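Dravard Stage Two: Progress Report to the Macapagal Fund
Prepared by Tobias Pettigrew, program office, Cuvville
Last updated: December 26, 2023

The schedule baseline was reset in October after the Fusex work package was split in two. Of the 41 milestones in the revised plan, 8 remain open. All of them fall in the second half of the stage and none is on the critical path. The risk register was reviewed at the same time and 5 entries were closed.

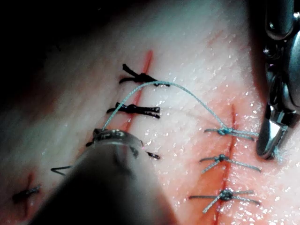
Resourcing is the main constraint. The program office logged 310 hours against Fusex this period, mostly on change requests that should have been caught at the scoping gate. Change requests now go through a single intake form and are assessed before any hours are booked. Site leads in Cuvville have been using the form without difficulty.

Spending is within the approved tolerance. We ask the Fund to agree to move the unspent training line into schedule control for the next period. The dependency log between Dravard and Fusex is still incomplete and will be issued with the next report.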